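Cable Cleanup: Sorting the Spare Cables in the Nondden Lab
Project report, Intro to Workshop Practice
Group members: Lerato Fourie, Florin Nistor and me

Why we picked this

Every group had to choose one small thing in the building that wasted people's time and fix it. Ours was the cable drawer. If you've ever needed a network cable five minutes before a demo, you know the drawer I mean. You pull on one plug and four other cables come up with it, and then you're standing there untangling while your partner waits. Lerato lost most of a lab period to it in February and was still mad when we had our first meeting, so the topic was pretty much settled before I sat down!

What we did first

We emptied the whole drawer into a tub and carried it to Room 325, where there's space to spread out. Then we just untangled, which took 43 minutes (Florin timed it on his phone). I thought it would be relaxing. It was not. Anything with a bent pin or a cracked plug went in the e-waste box by the Marikar bench, and the rest got coiled.

We argued for a while about how to coil. Florin wraps everything around his elbow, and Lerato says that puts a twist in the cable that never comes out. We ended up doing loose loops by hand, a little bigger than a palm. They look less tidy than the elbow ones, but when I let one go it opened up flat on the first try.

Choosing the groups

Our first plan was to sort by length, with a label for each one. We got 14 cables in and gave up. You have to uncoil a cable to measure it, then coil it again, and whoever borrows it next is not going to bother putting it back in the right spot. Color was so much faster — you can do it from across the table. So we went with black in one bin and white in the other, and tried it with small batches on the big wooden table.
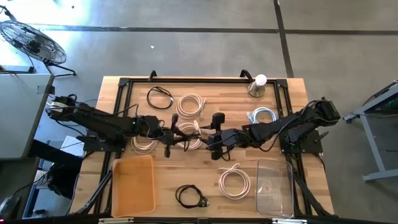
We also tried two ways of working through a batch. In the first one you clear the table from left to right and take whatever comes up, so you keep switching bins. In the second you do all of one color and then all of the other. I liked the second way better because I could stop thinking about it, but Lerato was quicker with the first and she would like that on the record. With batches this small I don't think it matters much, so in the instructions we tell people to do whatever they want.

The bins themselves cost us nothing. They came out of the Durna supply closet, and we only had to ask. See-through plastic is great for this, since you can tell what's in there without lifting anything out. I'd skip lids. Florin wanted them for dust, but every lid we tried ended up on a chair within a day.

What went wrong

Gray cables. We had forgotten they existed, and they don't belong in either bin. For now they live with the white ones, and I'm not happy about it. Our paper labels also peeled off overnight, so we redid them with Grullow tape from the front office and those have stayed on so far.

What I'd do next time

I would ask the other lab sections what they borrow before sorting anything. We guessed, and I think we kept too many short cables that are no use to anyone. I'd also like a third bin for the gray ones and a hook on the wall for anything too long to coil nicely. Lerato is writing up the borrowing sheet, and it will be taped inside the cabinet door in Room 325.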